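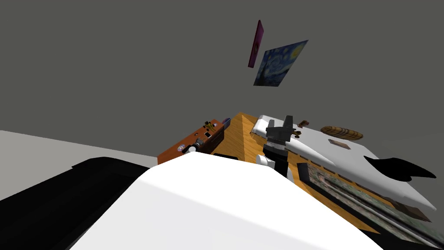
Figure 1. Simulated sorting table with circuit board, model plane and bread loaf (robot's own view).

Automation on the Returns Bench: What Changes for the People Who Work There
Student project report, Work and Technology

1. What we looked at

Returns. Everybody thinks of warehouses as stuff going out, but a lot comes back, and somebody has to open it and decide where it goes. Our project was on the returns bench at Sakon, a mid-size warehouse that handles returns for online shops. They are bringing in a two-armed robot from Festard to do part of the sorting. We wanted to know what happens to the jobs of the people on the bench, not really how the robot works, although you can't write about one without some of the other.

We did interviews at the site, sat through two shift handovers, and got time with the simulator that Festard uses to prepare the robot for mixed items. Figure 1 is from the simulator.

2. The work before

A tote comes in on the belt. Sorter takes the item out, looks at it, scans it, picks one of 4 outcomes: back to stock, repair, recycle, or ask somebody. Then next one. Target is 67 items an hour per person. Most people said they can hit that on clothes and boxed goods, but not on what they call "odds", meaning loose things with no packaging and often no label.

Odds are the slow part and also the part people liked best. One sorter with many years there said the odds are the only time she has to think. Another said he hates them because they wreck his rate and nobody adjusts the target for it. Both of these came up again and again so we don't want to pretend there was one opinion.

Physical side: standing the whole shift, reaching across the bench, twisting to the bins. Wrists and lower back were the complaints. Two people wear a brace.

3. The work now (partly automated)

The robot runs on one bench out of 3. It takes items from the tote, lays them out and sorts what it is sure of. What it isn't sure of goes to a person on a screen, who picks the outcome from the camera view. If the pick fails the person walks over.

The mixed tables in the simulator are meant to be hard. In Figure 1 the circuit board is tilted on its side, the model plane lies across a framed picture, and the loaf is behind the plane from where the robot looks, with small bits near the gripper as well. A person at the bench would just lift the plane and have a look. For the robot every one of those is a seperate decision, what to grab first, where, and what is going to move when you do it.

We tried labeling 200 of these simulated tables the way the sorters do on the screen. It is tiring in a different way than we expected. No lifting, but you are always switching, and you never get the easy items because the robot keeps those. By the second hour we were clicking too fast and had to redo a batch.

4. What changes for people

Pace. On the old bench you set your own rhythm inside the target. On the screen the robot sets it. A request pops up and a timer starts. Sorters called this "being on call to the arm". A few liked it, less boring. More of them said they can't drift off for even a second, and that the old job let you chat.

Skill. Mixed picture. The judgment part is still there and there's more of it, since the screen gets nothing but hard cases. But the hands part goes. Several people told us they know a cracked board or a bent hinge by feel and weight. On a screen you only get what the camera gets. One sorter said she sends more things to repair than she used to, to be safe. We asked for numbers on this, Sakon did not have them split by bench.

Body. Better, pretty clearly. Everyone who rotates to the screen said their back feels it less. Eyes and neck came up instead, and the stools are the wrong height (this was said to us in every single interview, so we are putting it in).

Social. Old benches face each other. The screen station faces the robot and a wall. Handover used to be five minutes of talk, now it's partly a log on the tablet. On the Monday we visited, nobody from the night shift had filled it in.

Pay. Same grade. This was the sorest point. Screen work comes with extra training from Molefe, the contractor doing the onboarding, but no change in pay. The supervisor said a new grade is "being looked at". The sorters had heard that already.

5. Comparison site

For contrast we had one phone call with Dollach, a smaller returns shop that decided against a robot for the time being. They put in lift tables and a scale with a built-in scanner. Bench staff there helped choose the tables. Only one call, so we can't claim much, but the person we spoke to talked about the change as "ours", and at Sakon we never heard that word.

6. Limits

Small group, all day shift interviews, people picked by the supervisor which is not great. Our simulator time isn't the same as doing it for a living. The robot bench only started in December so everybody is still learning and some complaints may just be start-up problems. We also did not see any injury records.

7. Recommendations

- Rotate between screen and manual bench inside the shift, two hours at a time max.
- Let the screen worker pause requests without it counting against them.
- Write a separate target for odds. This was a problem before the robot and it still is.
- Turn the station so it faces the other benches.
- Keep a "go and touch it" option with no timer on it, for boards and anything with moving parts.
- Settle the grade question before the second bench gets converted.
- Stools.

Interview questions and our label sheet are in the appendix, the handover notes were handed in seperately on paper.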